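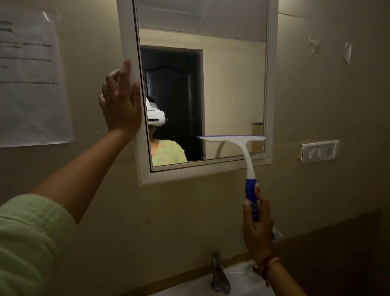
2020-06-12

Silto, wiping cell. Mostly wrist and tool holder today, with a bit of mirror work at the end.

Picked up where I left off, with the streak down the right-hand side of every pass. I'd been blaming the blade and had swapped it twice (same streak, same place), so I finally took the whole tool holder off and put it on the bench. One of the two clamp screws had backed out far enough to turn with my fingers! The holder was rocking a tiny bit whenever the arm changed direction, and one end of the blade was coming away from the glass. Both screws out, threads cleaned with a cotton bud and alcohol, new thread lock, back in and nipped up evenly. Put a paint-pen line across each head so we can see at a glance if they've moved.

While it was apart I had a look at the spring behind the holder. It's fine, a bit grubby. There was a crust of dried glass cleaner round the guide pin, and that can't have been helping. Wiped it off, one drop of the light oil, worked it in and out by hand until it stopped feeling gritty. Müzeyyen, if you're hunting for the oil it's in the drawer under the controller now and no longer on the windowsill, where it was cooking.

Then the wrist had to be zeroed again, of course. The encoder on the last joint gives 2048 counts a turn and after refitting it was reading 18 off from the number on the label. I went round the houses a bit here -- jogged it back to the scribe mark, saved zero, power cycled, and the old value came back. You have to save it from the maintenance page, and the ordinary settings page only keeps it until you switch off. I'm sure I've written that in this book before. Did it properly, power cycled again, and the reading stayed put. New label on the link, old one peeled off so there's only one number to believe.

Pressing force next. It was set at 9 N from when Octavio P. was trying the stiffer blade. With the holder tight that's far too much, the blade folds over and chatters. Came down a step at a time and 6 N was where it went quiet on the test panel. Left it there. Contact speed unchanged.

After that, hand passes on the bathroom mirror with the headset on, using the squeegee with the blue blade. Left hand on the side of the white frame, about halfway up, and the squeegee in the right, blade flat to the glass. I'd been thinking of the steadying hand as a nicety, but it's half the job when you're working the lower right part and leaning on it. The arm has nothing like that. Our test panel is bolted down so it never shows up there, but a mirror hanging on a wall is another matter, and I think we need to decide whether the cell gets some sort of side stop or whether we only ever ask it to do fixed glass. My vote is the stop, even if it's just a bracket with a rubber foot.

Other thing I noticed is how low the right hand ends up, down near the tap. If we put the same layout in the cell, with a basin under the glass, the forearm link will want to be exactly where the tap is. Shoshana, could you run the reach check again with a basin in the model before we cut any more panel? The current keep-out box stops at the bottom edge of the mirror and that's too generous.

Cable to the force sensor: still has that kink by the elbow. It reads cleanly in every position I tried, so I've left it alone and just moved the tie so it isn't being pulled at full stretch. Somebody please order a spare all the same. Maysoun has the part number.

Still to do:
Check the paint lines on the clamp screws after the next long run.
Rinse the blade and store it flat, please, it's been left standing on its edge again.
Back up the controller settings with the new zero and the new force (I've done the zero, ran out of time for the rest).
Ask Octavio C. if the old bracket from the Gernik rig is still knocking about.

Powered down, arm parked, cover on.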